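Section 4. Invoice numbers, clients and your first repeating invoice

By now you've got Wolline installed and your business details are in, so you're at the good bit. By the end of this section you'll have a real invoice going out on its own every month, and if you've been doing this by copying last month's spreadsheet and changing the date, you are going to love it.

Have your most recent invoice open next to you while you work. You'll need its number, the client's full trading name and the payment terms you agreed.

4.1 Set your invoice numbering

1. Open Settings, then Numbering.
2. In the Next number box, type the number that should come after your last real invoice. If your last one was 600, type 601.
3. If you use a prefix, type it in the Prefix box, including any dash. Wolline adds nothing of its own.
4. Choose whether numbers restart each January. Most people leave this off.
5. Press Save and look at the preview line under the boxes. It shows exactly what your client will see.

Caution: the Next number box locks as soon as you send an invoice. You can still change the prefix afterwards, but the count itself carries on from wherever it is. Please check it twice!

Note: drafts don't use up a number. You can make as many as you like while you're finding your way around, delete the lot, and your first sent invoice will still be 601.

4.2 Add a client

1. Go to Clients and press New.
2. Fill in the trading name as the client's accounts team writes it. Ranasinghe Ltd and Ranasinghe are two different suppliers to some accounts software, and a mismatch is a very common cause of a bounced invoice.
3. Add the billing email. You can add a second one, which gets a copy.
4. Pick the currency. It applies to every invoice for this client.
5. Set the payment terms in days.
6. Press Save client.

If you do work for two departments of the same company, add them as two clients and tick Group under one name on the second. You'll get separate invoices and one combined statement, and the statement is lovely - it's all on one page with the unpaid ones at the top.

Note: importing a client list from a file is covered in section 7. For fewer than a dozen clients it's quicker to type them in.

4.3 Build the repeating invoice

Retainers and support contracts are what this was made for. A small studio looking after a website for a shop in Puketbridge, say, might charge the same monthly fee plus whatever extra hours came up.

1. Open the client and press New repeating invoice.
2. Add a line for the fixed fee. In the description you can type {month} and Wolline swaps in the right month when the invoice is made.
3. If you bill extra hours, add a second line and set its type to Hours from timesheet. Leave the quantity blank.
4. Choose the day of the month. If you pick the 31st, shorter months use their last day.
5. Under When ready, choose Hold for me to check or Send straight away.
6. Press Preview next 4 and read all of them. Dates that look fine on the first sometimes look odd by the third.
7. Press Start.

For the first couple of months choose Hold for me to check. You'll get an email when the draft is waiting, and one tap sends it.

Caution: an hours line with an empty timesheet gives you a line reading 0 hours. It does no harm but it looks careless. To hide it, tick Leave out if zero.

4.4 Reminders

Reminders are off until you turn them on. Open the repeating invoice, press Reminders, and choose up to two. A gentle one 5 days after the due date and a firmer one a fortnight later works well for most people. You can rewrite the wording completely, and I'd encourage it. Your clients know how you sound.

Reminders stop as soon as you mark the invoice paid. If you've connected your bank (section 6) this happens overnight, so on the day money arrives a reminder can still slip out. Mark it by hand if that would be awkward.

4.5 If something looks wrong

The preview shows last month's name: your start date is in the past. Edit the start date and press Preview again.

The client says nothing arrived: open the invoice and check the Sent line. If it says Returned, the address has a typing mistake in it. If it says Delivered, ask them to look in their junk folder.

The total is a penny out: go to Settings, then Rounding, and switch from By line to By invoice.

Guide written by Lenni Kallio. Last checked 2025-08-08.

Comments

osthorpe_dev: Does pausing a repeating invoice lose its place? Client is off for the whole of January and I don't want to rebuild it.

Lenni Kallio: It keeps everything. Press Pause and give it a restart date. Nothing is made in between and no numbers are skipped.

Marginal Gains: The {month} thing has saved me so much fiddling. Any chance of {quarter}?

Tamsin B: Set mine to 601 as in the guide without thinking, and my last one was 212. Is that a problem?

Lenni Kallio: Have you sent anything yet? If it's all drafts, go back to Numbering and change it to 213. If one has gone out, leave it be, write down why there's a gap and tell your accountant. And {quarter} is on my list, Marginal Gains! I want it too.

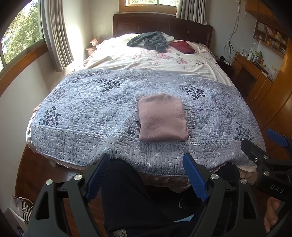
It'll work in the email subject line as well as the description, and I'll add a step to 4.3 once it's in.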